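Map Reprint Sells Out Before Anyone Spots the Missing Town

The Kneath Valley tourist map, a 1931 pictorial sheet featuring a grinning trout, two lighthouses and more pine trees than the valley has ever grown, is back in print. It has also already sold out, which the publisher regards as good news and the town of Prulgate does not.

Prulgate isn't on it.
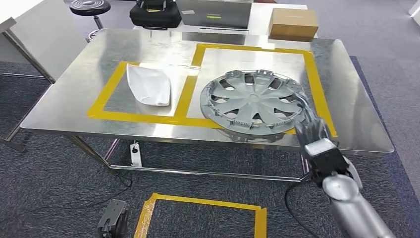
Jeanie Rutherford
Staff Writer, Maps and Paper Collectibles

Camarau Press issued the reproduction in August in a run of 3,000 copies, priced at $33 rolled or a bit more folded, on the theory that people will pay extra to have a map creased for them. The last of them went out this month, October 2015, to a gift shop that plans to frame it and hang it over the fudge.

The original was drawn for the Gavidari Hotel, a lakeside resort that wanted motorists to believe all roads led to its dining room. On the map, they do. Three separate highways bend like overcooked noodles to reach the hotel's front steps, and a fourth, which in real life runs straight north through Prulgate, gives up in a patch of daisies. Where the town should be, the artist put a bear playing an accordion.

Local tradition holds that this was no accident. Prulgate had a hotel of its own in 1931, with cheaper rooms and, by most accounts, better pie. The Gavidari was paying for the ink. The bear got the spot.

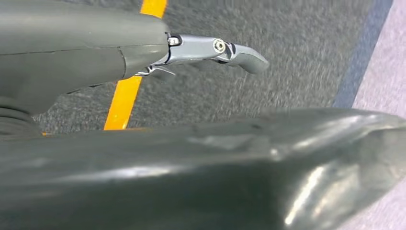
Hardware, close up.

None of this troubled anybody much while the map was scarce. Old copies turned up at estate sales now and then, usually with a coffee ring somewhere near the county line, and collectors passed them around without asking about Prulgate. The reprint changed that. It's in the library, the bank and at least one dentist's waiting room, and residents have had time to look at it while waiting for the dentist.

The town council took the matter up at its last meeting, between a culvert and a complaint about a different culvert. After 13 minutes of discussion it voted to send Camarau a letter asking that any second printing include Prulgate "in its customary location." The letter does not say what should happen to the bear.

Camarau has answered politely. The company says its job is to reproduce the sheet as it was printed, errors and grudges included, and that moving a town onto a 1931 map would make it a 2015 map. It did clean up the scan, taking out fold lines and a stain in the lake that some early buyers had taken for an island. It left in the misspelling of "scenic," which appears 3 times, spelled a new way each time.

A compromise is on the table. The press has offered to put a short note on the back of the next printing, explaining that Prulgate existed in 1931 and exists today. The council would like the note on the front. Camarau would like the council to see how much room there is on the front, which is none, owing to the trout. 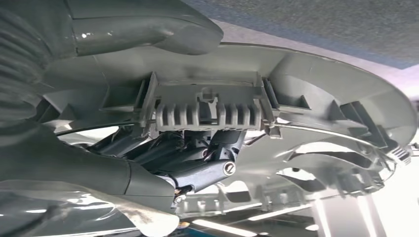

Collectors, meanwhile, are rooting for the error. A town left off a map is worth money, and a town left off out of spite is worth more. Dealers who had trouble moving an original last spring say they now get calls from buyers who want to be sure theirs is the one without Prulgate. They all are, but the dealers see no reason to rush that part of the conversation.

The second printing is planned for next year, note or no note. Camarau is also looking at a companion sheet from the same artist, a winter map of the valley with skiers, sleigh routes and a toboggan run that seems to cross the railroad. That one was paid for by the hotel in Prulgate - and a quick check of the lakeshore turns up no sign of the Gavidari anywhere. There's a moose in its place, wearing a chef's hat and looking ill.

The council has not yet said whether it objects to that one. Orders for the winter map are expected to open once the moose has been color-corrected.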